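ロボット学習特論 第9回講義ノート
布の操作における行動チャンクと再計画間隔

配布日:2024年7月14日
前提:第7回(模倣学習の基礎)と第8回(観測と行動の時刻合わせ)。第8回を欠席した人は、3節で必ず詰まるので先に資料を読んでおくこと。

0. 今日の話の位置

前回の終わりに「では行動を一つずつ予測するのをやめて、まとめて予測すればよいのでは」という質問が出た。よい質問である。よい質問なので、すでに論文が山ほどある。今日はその山のうち、布を相手にしたときに何が起きるかという一角だけを扱う。剛体の把持しか頭にない人は、対象が形を保ってくれるという贅沢をいったん忘れてほしい。

題材は講義用の実験系 Arboleda で取ったタオル折りのデータである。課題は単純で、机に置いたタオルを半分に折り、もう一度折り、手のひらで押さえて終わる。人間なら会話しながらできる。ロボットにやらせると、会話をしているこちらが黙る。

1. 問題設定

時刻 t の観測を o_t、行動を a_t と書く。観測は頭部カメラの画像と関節角、行動は腕の目標関節角と手指の目標開度をつないだベクトルとする。力覚は使わない。使いたい気持ちはわかるが、11月の追加実験まで待つこと。

通常の行動模倣では、方策 π(a_t | o_t) を教示データから学習する。教示データは遠隔操作で集めた 1,867 本の軌道で、このうち途中で操作者が明らかに諦めたもの、記録に欠落のあるものを除くと 1,306 本が残る。差の本数については、教示者の名誉のため内訳を載せない。

行動チャンクの考え方では、方策は一つの行動のかわりに長さ H の行動列

 π(a_t, a_{t+1}, …, a_{t+H-1} | o_t)

を出力する。そのうち最初の K 個を実行し、新しい観測を取り、また H 個を予測する。K を再計画間隔と呼ぶ。K=H なら出した列を最後までやりきる。K=1 なら毎回考え直す。前者は頑固で、後者は優柔不断である。以下、この二つの性格のあいだのどこに住むかという話になる。

注意:文献によっては H と K を区別せず、どちらも「チャンク長」と書いている。レポートで「チャンク長を変えたところ性能が向上した」と書いた場合、どちらを変えたのかを赤字で聞き返す。

2. なぜまとめて予測するのか

2.1 誤差の蓄積

一歩ごとの予測に小さな誤差があると、次の観測が教示データの分布から少しずれる。ずれた観測に対する予測はさらに悪くなる。第7回で示したとおり、最悪の場合この誤差は軌道の長さの二乗で効いてくる。チャンクを使うと意思決定の回数が T から T/K に減るので、ずれが増幅される機会も減る。

ただし、この説明を聞いて安心しすぎないこと。意思決定の回数が減るのは、目を閉じている時間が延びることと同じである。

2.2 教示者の「間」

もう一つの理由はもっと俗っぽい。人間の教示者は止まる。つまみ損ねたかどうか確かめるために止まり、次の折り目を考えるために止まり、くしゃみをして止まる。一歩ごとの方策から見ると、停止中の観測はほとんど変化しないので、「いまは止まっているのだから次も止まる」が尤度のうえで正解になる。こうして、タオルに手を置いたまま永遠に沈思黙考する方策ができあがる。

履歴を入力に加えれば原理的には解けるが、履歴を入れると今度は直前の行動を写すだけの方策が学習されやすい。チャンクはこの二つの落とし穴を、列のなかに「止まってから動き出す」部分を丸ごと含めることで避ける。したがって H は教示者の典型的な停止時間より長くとりたい。これが H の下限の目安である。

3. 布に特有の事情

剛体の場合、一度つかんでしまえば、物体の状態は手の位置からほぼ決まる。布はそうはいかない。手の位置が同じでも、折り目がどこにあるか、端がめくれているか、下の層が一緒についてきているかで状態は違う。しかもその違いの多くは手の動きの最中に生じる。

困ったことに、一番知りたい部分はたいてい手に隠れている。親指の下の布がどうなっているかを頭部カメラに聞いても、答えは「親指がある」である。つまり布の操作では、観測が最も情報を欠く時期と、判断が最も必要な時期が重なる。

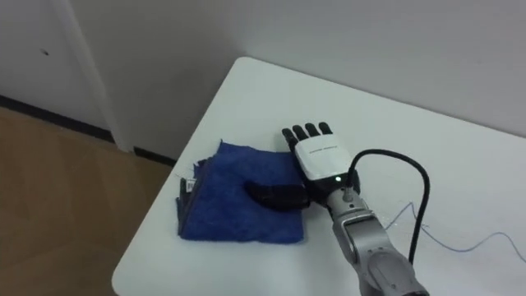 そこで、課題を接触の様子によって区間に分けて考える。区分は次のとおり。

(ア)接近区間:手が布に触れる前。布は静止しており、観測は信頼できる。
(イ)搬送区間:端を保持して動かしている間。布は動き、遮蔽は中程度。
(ウ)押さえ区間:手を布に当てて折り目を落ち着かせる間。布の動きは小さいが、遮蔽が大きい。

素朴には、遮蔽が大きい区間ほど観測に頼れないのだから K を大きくすべきだと思える。一方、布が動いている区間では、予測時の布の形がすぐ古くなるので K を小さくしたい。両方の事情を足し合わせると、(ウ)では大きく、(イ)では小さく、(ア)ではどちらでもよい、という予想になる。

予想の段階では筋が通っている。筋の通った予想がどう扱われるかは次節を見よ。

4. 実験

4.1 条件

方策は画像符号化器と変換器型の復号器からなる標準的な構成で、詳細は配布コード Prulum の設定ファイルに任せる。H は固定し、K だけを変える。比較するのは以下の三条件である。

条件A:K=H。出した列をやりきる。
条件B:K=1、重なった予測を指数重みで平均する(時間アンサンブル)。
条件C:区間に応じて K を切り替える。区間の判定は方策の補助出力による。

試行は三条件合わせて 633 回行った。各条件の回数は揃っている。初期のタオル位置は、乱数で決めた配置表に従って置いた。成功の判定は、最後に手を離した時点で、四隅のずれが許容範囲に収まっているかどうかとする。見た目がきれいでも隅がずれていれば失敗、隅が合っていれば中央がどんなに不機嫌な形でも成功である。この判定基準には不満が出るだろうし、不満は正当である。演習問題3を参照。

4.2 結果の読み方

条件Cが最もよかった。ここまでは予想どおりで、講義としてはここで終えると大変気持ちがよい。

ところが、失敗を区間ごとに分けてみると話が変わる。条件Cが条件Aに勝った分は、ほとんど(イ)搬送区間で稼いだものだった。(ウ)押さえ区間では K を大きくした効果が見えず、条件Bとの差も試行間のばらつきに埋もれている。予想の半分は当たり、残りの半分は当たっても外れてもいない。論文ならば「概ね仮説を支持する」と書くところだろう。本講義では「半分しかわかっていない」と書く。

条件Bの失敗には癖がある。時間アンサンブルは、過去に出した複数の予測を平均する。予測の候補が「右の端をつかむ」と「左の端をつかむ」に割れている場合、平均は「真ん中をつかむ」になる。教示者が一度もやらなかった動作を、方策は自信をもって滑らかに実行する。布の場合、真ん中をつまんでも一応持ち上がってしまうのが厄介なところで、剛体なら空振りで済む誤りが、布では取り返しのつかない皺になる。

条件Aの失敗はもっと素直である。搬送の途中で端が指から抜けても、列の残りを最後まで律儀に実行する。何も持たない手が空中で丁寧に半分折りをし、最後に何もないところを押さえる。動作だけを見れば満点に近い。

4.3 区間判定の誤り

条件Cには追加の部品があり、追加の部品は追加の故障を連れてくる。補助出力による区間判定は、(イ)から(ウ)への切り替わりで遅れやすい。画像の上では、折り終える直前の手と、押さえ始めた手がよく似ているためである。手首の関節角の変化を入力に加えると遅れは縮むが、なくならない。

別系統の Wenport で同じ設定を試したところ、順位は保たれたものの、条件間の差は小さくなった。手指の形も頭部カメラの高さも違うので、どちらが効いたかは切り分けていない。「再現した」とも「再現しなかった」とも言い張れる結果であり、この種の結果が一番引用されやすい。引用するときは両方書くこと。

5. 理論との折り合い

再計画間隔の選択は、二つの損失の足し算として粗く書ける。

 L(K) = α(K) + β(K)

α は K とともに減る項で、判断のたびに生じる揺れ(分布のずれ、候補間の迷い)を表す。β は K とともに増える項で、目を閉じている間に布が勝手に変わることの代償を表す。最適な K は両者の傾きがつり合うところにある。

この式は正しい。正しいが、α も β も直接は測れないので、正しさのわりに使い道が限られる。役に立つのは、実験結果を見て「どちらの項が動いたのか」を問うときである。たとえば押さえ区間で差が出なかったことについて、次の二つの解釈がありうる。

解釈1:この区間では α も β も小さく、K が何であっても大差ない。手を置いて待つだけなら、頑固でも優柔不断でも結果は同じになる。
解釈2:α と β はどちらも大きいが、たまたま打ち消し合っている。

担当者は解釈1に傾いている。根拠は、押さえ区間に入る前の状態がよければほぼ成功し、悪ければ K によらず失敗しているという集計である。ただし、この集計では押さえ区間そのものの難しさを変えていない。滑りやすい布や厚い布に替えれば解釈2が息を吹き返す可能性はある。

なお「布は変形するので理論が当てはまらない」という第三の解釈を書いてくる人が毎年いる。それは解釈というより感想である。

6. 実装上の注意

・観測時刻と実行開始時刻の差を必ず記録する。推論に時間がかかると、列の先頭の数個は実行前に期限切れになる。捨てるのか、ずらすのかを決めておく。何も決めないと、コードが勝手に決める。

・チャンクの継ぎ目で速度が跳ぶ。目標関節角を補間すれば見た目は直るが、補間も行動の一部なので、評価時の設定に明記する。

・手指の開度は腕の関節角と同じ尺度で正規化しない。指の小さな誤差が損失のなかで埋もれ、腕は見事に動くのに何もつかまない方策ができる。

・シミュレータ Sovmont の布モデルは、摩擦の既定値が高めに設定されている。シミュレーションで端が一度も抜けなかったら、喜ぶ前に設定値を見る。

・配置表を途中で変えない。どうしても変える場合は、それまでの試行を捨てる覚悟で変える。

7. 演習問題

1. 停止時間の分布が与えられたとき、2.2の議論にもとづいて H の下限を定める手順を書け。平均値を使う場合は、外れ値(たとえばくしゃみ)の扱いも述べること。

2. 時間アンサンブルの重みを w_i = exp(−m i) とする。i は予測の古さを表し、最も古い予測を i=0 とする。この流儀と、最も新しい予測を i=0 とする流儀とで、m を大きくしたときの振る舞いがどう違うか説明せよ。配布コードは前者である。後者だと思い込んで一週間を過ごした班が過去に 2 つある。

3. 4.1の成功判定に代わる基準を一つ提案し、その基準では失敗になるが現行の基準では成功になる例を図で示せ。提案する基準は、人手で一試行あたり数秒以内に判定できるものとする。美しさの定義から始めないこと。

4. 解釈1と解釈2を区別する実験を設計せよ。変える要因、固定する要因、必要な試行数の見積もりを含める。見積もりが「多いほどよい」で終わっている答案は採点しない。

5.(任意)候補が割れているときだけ平均をやめる方法を考えよ。割れていることをどう検出するかが本題で、やめ方は好きにしてよい。

提出はいつもの場所に、いつもの形式で。問題3の図は手描きで構わないが、上下がわかるように描くこと。次回は力覚を使わない接触検出を扱うので、第4回の関節トルク推定の式を持参する。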